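Sistel releases hand-guided teaching kit for soft packaging tasks

Sistel has released version 8 of Driston, its kit for teaching robots by hand. The kit consists of a hand-held two-finger gripper, a camera mounted on it, and software that turns recorded demonstrations into training data for a robot arm. October shipments go first to existing customers.

The release concentrates on thin film, bags and sheet material, which change shape whenever they are touched. Operators at the Semple packing site recorded 2,642 demonstrations with the kit over 48 working days. Of these, 626 were set aside for testing.

"Rigid parts can be scripted. Film has to be shown," said Aminu Eze, product manager at Sistel. "The operator does the job with the same finger geometry the robot will use."

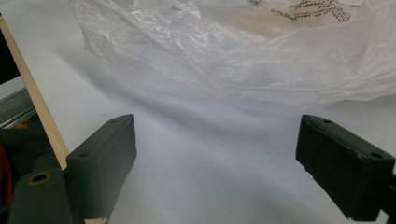

Does the operator need a robot present while recording?

The hand-held gripper records on its own. A robot arm is needed only when the trained task is tested, and its fingers must match those on the hand-held unit.

Version 8 also shortens calibration and flags demonstrations in which tracking was lost. Flagged recordings can be trimmed or discarded before training. Remote control is still supported for tasks that cannot be done safely at arm's length, and both kinds of recording share one file format.

Integration is handled by Dronico. Rhona Jardine, who leads the integration team there, said existing finger mounts fit without changes.

Press contact: Torquil Kerr, Sistel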